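How Things Stay Closed

Last updated Saturday, January 1, 2022

Look at what you are wearing today. Your shirt may have buttons. Your pants may have a zipper and a snap. Your shoes have laces or straps. All of these are fasteners. A fastener is anything that holds two parts together and lets you take them apart again later.

The second half of that sentence matters. Glue holds two parts together too, but you would not want to glue your coat shut every morning. A good fastener has to be strong when you want it closed and easy when you want it open. People have been working on that problem for thousands of years, and they have found a lot of different answers.

Tying

The oldest way to hold something closed is to tie it. You need a string, a strip of leather or even a long, tough plant stem. Early people tied their clothes, their shoes and the bags they carried.

A knot works because of friction. Friction is the force that makes it hard for two things to slide past each other. When you rub your hands together and feel them slow down and get warm, that is friction. In a knot, the string presses against itself in several places. Pull on the ends and it presses harder. The harder it presses, the more friction there is, and the knot stays put.

Smooth, slippery string makes poor knots. If your shoelaces come undone a lot, look at them closely. Round, shiny laces slip more easily than flat, rough ones. The way you tie them makes a difference as well. If your bow sits crooked, pointing toward your toes and your ankle, you have probably tied a granny knot. Try crossing the laces the other way on the first step. The bow should lie across your shoe, and it will hold better.

Pins and brooches

Long before there were buttonholes, people held cloaks together with pins. The first ones were thorns, or thin pieces of bone rubbed to a point. Later they were made of bronze and iron.

A straight pin has two problems. It slides out, and it pokes you. People who lived in Europe some three thousand years ago had already solved both. They bent the metal into a coil so that it acted like a spring, and they made a little catch for the point to rest in. A modern safety pin works in much the same way. When you close one, you squeeze the spring a little. The spring tries to open again, and that push is what keeps the point tucked under its cover.

Buttons

Buttons are very old, but for a long time most of them were decorations. People sewed shells and bits of carved stone onto their clothes to look nice. Some buttons went through a loop of thread. The stiff, stitched buttonhole that we use now became common in Europe in the 1200s. After that, clothes could fit much more closely, and tailors were soon putting rows of buttons down the front and along the sleeves.

A button is a simple idea. It is wider than the hole when it lies flat and thinner than the hole when you turn it on its edge. You tip it, push it through and let it go flat again. The cloth would have to tip it back to get it out, and cloth can't do that very well by itself.

Buttons have been made from bone, horn, wood, glass, brass, pearl shell and even pressed paper. Most of the ones on your clothes are plastic. A shirt button usually has 4 holes or two. If it has none that you can see, turn it over. There will be a small loop on the back called a shank. Coats often have buttons with shanks, because thick cloth needs some room between the button and the coat.

At the Dinlow Button Room, there is a wall case with 181 buttons from the old Zindetti works, each one a different design. The works made buttons from river shells. Workers cut round blanks out of each shell with a saw shaped like a tube, and if you look at the leftover shells in the bottom drawer you can see the neat holes. They look like slices of Swiss cheese.

Snaps

Press a snap closed and you hear a click. One side has a small round bump. The other side has a hole that is a tiny bit too small for the bump. In many metal snaps there is a thin spring inside the hole. When you push, the spring moves out of the way, the bump goes in, and the spring closes around its neck. The click is the sound of the spring moving back.

Snaps are quick, and for that reason they are often used on baby clothes. They are also used on some work clothes, where it can be useful for a jacket to come open fast if it gets caught on something.

Zippers

A zipper looks complicated, but it has only a few parts. There are two strips of cloth tape. Each strip has a row of teeth along its edge. There is a slider that goes up and down, and a pull tab so you can hold it. At the bottom and the top there are stops that keep the slider from coming off.

Each tooth has a bump on one side and a hollow on the other. When the bump of one tooth sits in the hollow of the next, they cannot be pulled apart sideways. The slider's job is to bring the teeth together at just the right angle. Inside it is a channel shaped like the letter Y. The two rows come in at the arms of the Y and leave together at the bottom. When you pull the slider the other way, a wedge inside it pushes the rows apart again.

If a tooth is bent or missing, the teeth near it may not lock. If your zipper is only stiff, try rubbing the point of a pencil along the teeth. The gray part of a pencil is graphite, and graphite is slippery. Ask a grown-up first if the coat is a light color, as the pencil may leave marks.

The first zippers were sold in the 1890s and did not work very well. They popped open. It took about twenty years before someone came up with small teeth set close together, like the ones we use now. Early zippers went mostly on boots and money pouches. It was later that they spread to pants and dresses.

Zippers without teeth

Some fasteners are called zippers even though they have no teeth at all. The kind on a plastic food bag is a good one to study, since you can find it in many kitchens. It has a long ridge on one side and a long groove on the other. In many bags, the ridge is a bit fatter at the tip than at the bottom. Squeeze them together and the groove stretches, lets the ridge in and closes around it. It is like a snap that goes on and on in a line.
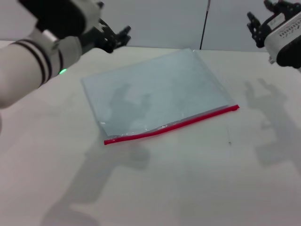 One reader in Gurkura wrote in to ask why her sandwich bags are easy to open from the top but hard to burst open from the inside. She had filled one with air and leaned on it, and the seal held for a long while. The answer is in the shape. On many bags, the hook on the ridge is made so that it grips harder when the push comes from inside. When you pull at the top edges with your fingers, you peel the ridge out a little at a time, and each little bit takes hardly any force. A push from inside pulls on a long piece of the seal at once.

You can feel the same thing with tape. Stick a piece to a table and try to slide it sideways. It is very hard to move. Now lift one corner and peel. It comes up easily. Peeling works on one narrow line, and then the next one, and then the next one.

Hooks and loops

In the 1940s, an engineer in Switzerland came home from a walk with burrs stuck to his clothes and to his dog. A burr is a seed case covered in tiny hooks. Plants use burrs to send their seeds to new places, riding on animals. He looked at one under a microscope and decided to make a fastener that worked the same way.

It took him years. The loops were not so hard to make, but the hooks had to be stiff enough to grip and bendy enough to let go. Today they are mostly nylon. A small patch may have about 400 hooks, and each one holds very little by itself. Together they can hold your shoe on while you run. To open the strap you peel it, and the ripping noise is the sound of many hooks letting go.

Hook and loop straps wear out when the hooks get full of fluff. You can often fix them with an old toothbrush or by picking out the fluff with a pin.

Magnets and latches

Some bags and boxes close with magnets. Magnets pull hard when they are very close together and much less when they are even a short way apart. You can feel a magnetic purse clasp grab when the two sides nearly touch.

A latch is a bar or hook that drops into a slot. Gates have them, and so do lunch boxes and suitcases. The Lewis trunk in the Dinlow Button Room has two brass latches and a leather strap with a buckle. People often used more than one fastener on a trunk, in case one broke on the way.

Try it at home

Find 10 things in your home that open and close. For each one, write down what kind of fastener it has and what it is made of. Then try these questions.

Can you open it with one hand? Can you open it with mittens on? Does it make a sound when it closes? Would it keep out water?

Most fasteners are good at some of these and bad at others. Buttons are hard with mittens. A hook and loop strap is easy with mittens, but it is noisy, and water gets through it. A zipper on a raincoat often lets in a little water too – look for the flap of cloth that covers it.

In July, when it is warm, you can look for burrs along a path and see whether any are ready yet. Some plants do not have them until fall. Use a magnifying glass to look at the hooks, and keep them away from your hair.

Words to know

Fastener – something that holds two parts together and can be undone.

Friction – the force that makes it hard for things to slide past each other.

Shank – the loop on the back of some buttons.

Slider – the part of a zipper that moves up and down.

Burr – a seed case with small hooks on the outside.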